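Fitstead's planner update is out, and it's the one I've been nagging them for

The new version of the Fitstead planning software landed in June and I've now had a decent play with it, so I wanted to get a quick post up before I forget all the little things I liked (and the two I didn't).

If you've not come across Fitstead, they're the small team in Cirnley who make the planning and control layer a lot of us use on two-armed setups. It sits between whatever is doing your perception and the arms themselves, and decides who moves where and when. The old planner was fine with one arm. With two it got terribly polite - each arm would wait for the other to finish, and you'd sit there with your tea watching nothing much happen.

The big change is that both arms are now planned together, in one go, and the plan gets redone while they're moving if the camera view changes. Vilém Vlček, who leads the planner work, told me on a call that the release closes 282 tickets. "A good chunk of those were the same complaint in different words," he said, and I'm fairly sure several of them were mine!

The other bit I'm excited about is Hudec, their new perception add-on. It takes the wrist cameras and the overhead view and keeps one shared list of what's on the table, so a thing spotted by one camera doesn't turn into a second thing when another camera sees it from the side. Mesh, clear plastic and anything see-through have always been a pain for this, and Vilém says that's where most of the effort went.

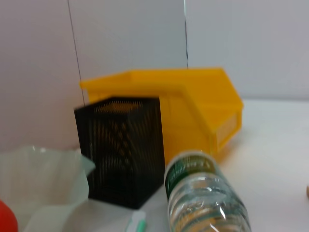
Wrist view first, then the view from higher up.
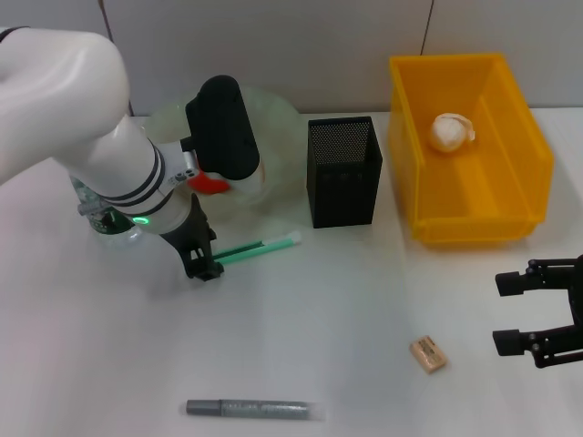

Hudec also copes better with blur. It used to throw away any wrist picture that wasn't sharp, so it went blind exactly when the arm was moving quickest. Now it keeps the blurry ones but trusts them less, and you can set how much less in the config file. The default is 40, on a scale that goes up to 100, and I'd leave it alone until you've read the notes. I didn't, and spent an evening wondering why my gripper kept closing on thin air.

So, the grumbles. The log viewer still can't show both arms on the same timeline, which seems an odd thing to leave out when joint planning is the headline. And the upgrade script moved my old calibration files into a new folder without saying so. They were all safe, but I did have a small panic.

Version 2 of the Irnau simulator plug-in comes with it too, and that one's a free download if you already have a licence. I've only run it for an afternoon, but saved plans opened straight away and the replay button finally remembers where you paused - bliss. Vilém says the next job is letting people pin an object so neither arm will touch it, with no date on that yet.

Last updated: June, 4.15 pm

Comments

mattock43: Does the joint planning need a beefier machine? Mine already sounds like a hairdryer.

Reply from author: A bit more memory, but my old desktop is managing. The fans are on more than they were!

Pru_L: Same thing happened with my calibration folder. Look under "archive", then "rigs".

dunnock: Any word on the log viewer? I've been exporting both arms to a spreadsheet like an animal.

Contact | Copyright, all rights reserved | Back to top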